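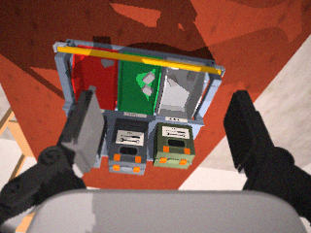

Hello all,

Thank you for the kind replies to my note in April, and sorry to have been so slow in coming back to you. I wanted to have something to show before I wrote again, and then of course the something took longer than planned. I've quoted the question that started this off, as a few people have joined the list in between.

> On the Skusance list, someone at Fledholm wrote:
> We have been collecting runs in simulation for the tool rack
> task and we can't agree on how much to change between one run
> and the next. Do you move the rack, or only the lights? And do
> you keep the runs where the arm misses? We have 172 so far and
> would hate to start again.

Please don't start again! Your 172 will be perfectly good for the early stages. We have 303 now in the Kustisia set, all driven by hand, and the first 14 were dreadful (my driving, I'm afraid), but I've kept every one of them and marked them as practice.

On what to change: we do both, but not at the same time to begin with. Our first batches left the rack alone and moved only the lights, and the model we trained on those was quite lost as soon as the rack was turned a little. So now each batch of 16 gets a new angle for the rack and its own lighting, and I try to have at least a few with hard shadows falling across the bins. It makes the small grey parts a good deal harder to pick out, for me as well as for the model.

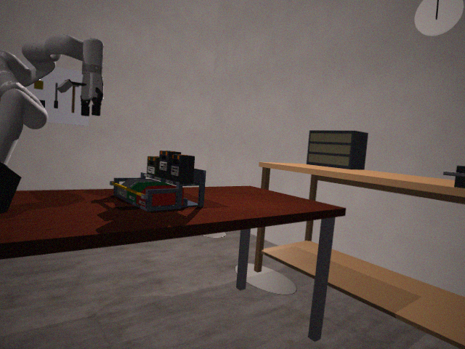 Side view from the Kustisia set, gripper open and clear of the table.

As for misses, yes, keep them, but label them, and say in the notes where things went wrong if you can bear to. We write one plain line for each run, such as "came in too low on the left". A colleague at Kröger asked me whether that was worth the bother, and I can only say that it has saved me many evenings of watching old runs to find the one I wanted.

One more small thing - do save the side view along with the gripper view, even if you only mean to train on one of them. We left it out of an early batch and I have been sorry ever since.

I'm happy to share our label list if it would help, though it is rather untidy. And if anyone has found a good way of choosing rack angles that isn't just me guessing, I'd dearly like to hear it.

Warm wishes to you all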